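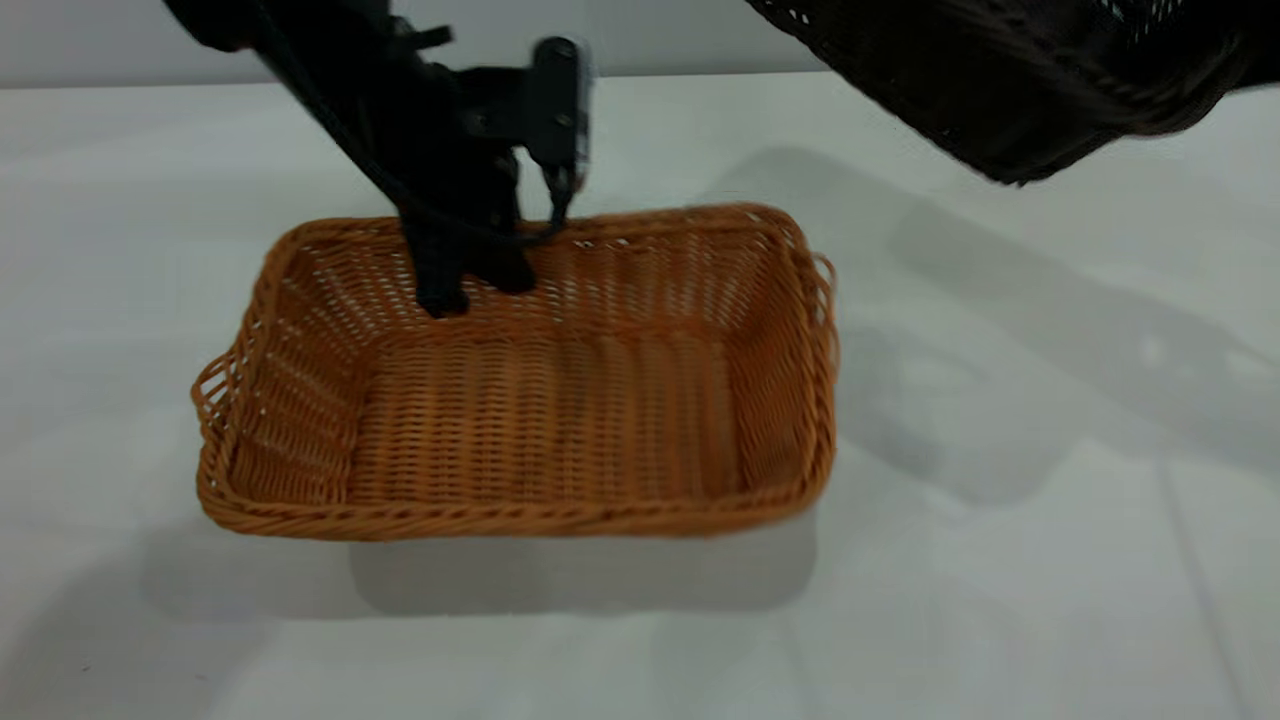 # Sorting a linen cupboard

A small cupboard needs an afternoon. Ours in Tresham has three shelves and a floor space, and these steps should suit most cupboards of that size.

## Before you start

Measure the depth of the shelves, then the width between the hinges with the door open. Baskets are often bought to fit the shelf and then won't go past the hinges. Check the outside measurement at the rim, as flared sides can add a couple of centimetres.

## Steps

1. Take everything out and put it on a bed. Wipe the shelves and leave the door open until they dry.
2. Sort the sheets by bed size. Keep 2 sets per bed. Worn flannelette can go in the rag bag.
3. Fold each set and put it inside one of its own pillowcases.
4. Stack towels with the fold facing out – no more than 6 high, or the pile leans.
5. Put face washers, tea towels and other small things in baskets. Open-weave ones let air through, but line them if you're storing anything that snags.
6. Doonas and spare blankets go on the top shelf. Leave the floor for the iron and the beach towels.

## Labels

Masking tape on the shelf edge is enough. Write the bed size, e.g. "Queen" or "King single".

## Damp

If the cupboard backs onto a bathroom, keep linen a few centimetres off that wall. February is the worst month here, and I check the back corners for mould about once a week until the weather cools.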